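Magazine > Features > Water & Land

The Slow Leak Under Pumstead

Pumstead loses water at night. Between 2 and 4 a.m., when household demand is close to zero, the meters at the Grastness reservoir still register a steady outflow. Engineers call this figure the minimum night flow, and in an old network most of it is leakage.

The town has 99 miles of water main. The oldest sections are cast iron with lead-caulked joints, laid in short lengths under streets that then carried only carts. Iron of this type fails in two ways. It cracks around the circumference when the ground shifts or freezes, and it thins from outside where the soil is acidic. A circumferential crack usually shows at the surface within hours. A corrosion hole may run for years into gravel or a storm drain without wetting the pavement.

We use cookies to improve your reading experience. Accept | Manage settings

To find the second kind, the utility divided the network into 4 metered districts. Each can be isolated by closing boundary valves, after which its inflow is logged through the night. The largest, Storkalell, serves 1,756 connections and had the highest night flow per connection. It also sits lowest, so its static pressure is the greatest in town. Leakage rises with pressure, and in plastic pipe, where a split can open wider under load, it rises faster than in iron.

Crews began with acoustic loggers, magnetic sensors placed on valve stems to record noise in the small hours. Two loggers on the same main can be correlated: the difference in arrival time, multiplied by the speed of sound in that pipe, gives the distance to the leak. The method depends on accurate records. If the drawing says iron and the pipe is polyethylene, the assumed speed is wrong and the crew digs in the wrong place.
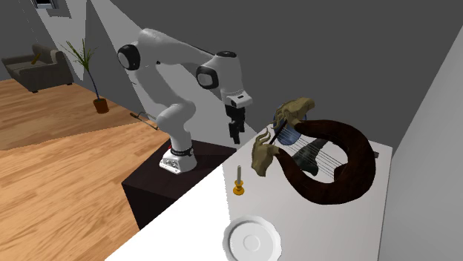
Several Storkalell residents have asked why the utility does not simply replace everything, and one wrote to us that patching a main of that age only moves the next break a few yards down the street. There is some support for this. Raising pressure again after a repair loads the neighboring joints, and clusters of breaks on one street are common.

Replacement is planned first for a 700-foot section on Sauerland Road, where the wall has thinned most. Elsewhere, a pressure-reducing valve will lower the overnight setting, with the daytime setting restored before the morning peak. Night flow readings will resume in May.

Contact | © Magazine contributors | Back to top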